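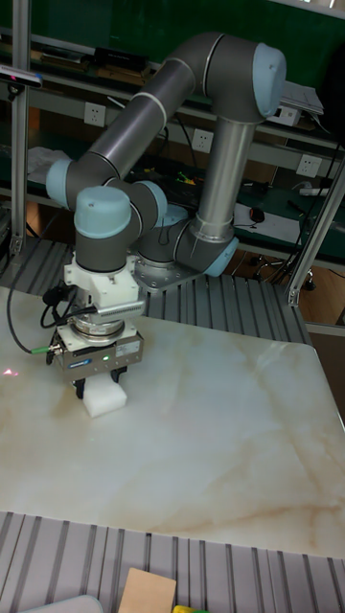

White foam block on the marble-pattern top, toward the left.

Saturday, Osley notebook, afternoon

I've been meaning to write up the new tabletop for a while, and it has been such a pleasure to work on that I keep putting it off. The Flikoswood slab went down on the slotted aluminum last month, and I still stop to admire the veining when I come in with my coffee. It's a pale top, though, and our foam blocks are white – so I'd like some notes here on keeping both of them nice. 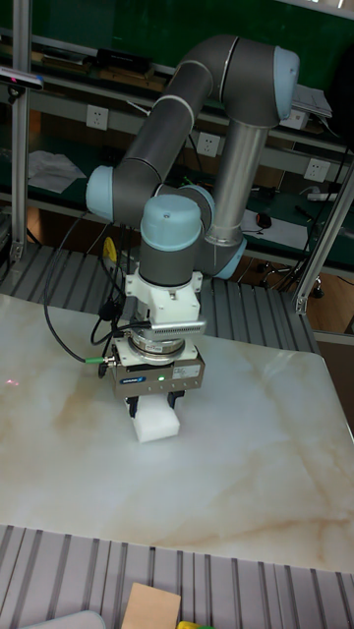 Can we clean the foam with the same spray we use on the tabletop?
Please use a barely damp cloth on the foam and keep the spray for the slab.

I cut 14 blocks from the Zumar sheet and softened the edges by hand, which took most of a morning and left crumbs in my sleeves (and, I'm afraid, in the grooves of the aluminum).
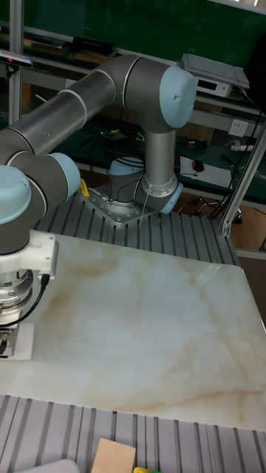 The crumbs do come out with the long brush from the Myung drawer, if you go with the grooves and take your time. I've put 2 spare cloths in the same drawer, along with the last of the fine paper, 200 grit, for anyone whose block gets a ragged corner. Offcuts go in the tub under the sink for now – I have a soft spot for offcuts and may yet find a use for them.

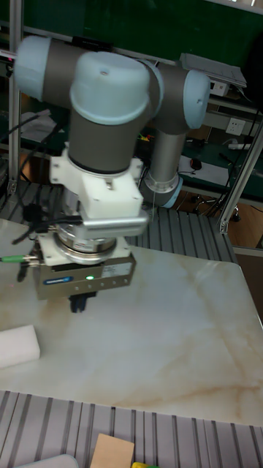
Foam block near the left edge, with the beige and tan veining across the top.

Still to do: order another sheet, label the tub.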